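Savley Residents' Board > Shared Spaces > Tea room: wrappers, table coverings and the August changeover

Tea Room Desk
Posted 25 Jun 2025
Residents are asked to read the following before the next round of afternoon teas. The Tea Room Desk has received several messages regarding snack wrappers left on tables after use. The room is cleaned each morning under the Cadus contract, but that contract covers floors, sinks and the emptying of bins. It does not cover the clearing of tables, which remains the duty of the party that booked the room.

From August the following will apply. Each booking will include fifteen minutes at the end for clearing. Wrappers, napkins and cups are to be removed before the covering is wiped or shaken out. Foil wrappers go in the general bin and are not to be placed with the paper.

Comments are welcome until the end of the month.

larch_house
Thank you for the notice. I would like clarification on one point. The Laaksonen building has a separate bin for mixed packaging, and residents there have been told that foil snack wrappers may go in it. If the two buildings follow different rules, this should be stated on the bins themselves. A number of us use both rooms.

Tea Room Desk
The collections are arranged separately for the two buildings. Residents should follow the label on the bin in the building where they are. We will ask for larger labels in the tea room.

quillback
I support the clearing period in principle, but I do not agree that wrappers are the main difficulty. The main difficulty is the coverings. The patterned ones are so busy that small litter is easily missed by a person standing at the door and giving the room a final look. On the dessert pattern in particular, with its printed cakes and gingham squares, a bright red wrapper does not stand out as it would on a plain cloth.

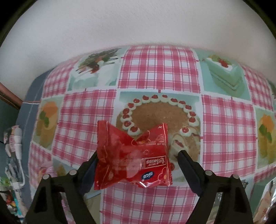 marrow_lane
Plain cloths were tried two years ago and were withdrawn, as every tea stain showed and the laundry charge came to 210 for the season. I would not wish to see that repeated. The dessert pattern is cheerful, and the residents who attend the teas have said on many occasions that they like it.

quillback
I do not dispute that the pattern is liked. My point concerns the final check. If the desk keeps the patterned coverings, then the notice should instruct users to pass a hand across each table before leaving. Looking from the door is not sufficient.

larch_house
I would second that wording. I would also suggest a small bowl on each table for wrappers during the tea. We did this for the Flimudero evenings and very little was left on the tables afterward. The bowls were then emptied in one trip.

marrow_lane
The bowls were useful, but they were not washed on at least one occasion and were put back in the cupboard with crumbs in them. If bowls are to be provided, washing them must be part of the clearing period. Fifteen minutes may then be too short for the larger bookings.

Tea Room Desk
The desk has noted the comments above and proposes the following amendments.

1. Bookings of four tables or more will receive an additional ten minutes for clearing.
2. A bowl for wrappers will be placed on each table. Bowls are to be emptied, washed and dried before they are returned to the cupboard.
3. Users will check each table by hand as well as by eye.

The patterned coverings will remain in use.

quillback
I accept items 1 and 3. On the coverings I maintain my objection and ask that it be recorded.

Tea Room Desk
It is recorded.

larch_house
May I ask whether the additional ten minutes will be charged at the hourly rate?

Tea Room Desk
There will be no charge for clearing time. The revised sheet will be posted inside the cupboard door before the August bookings open.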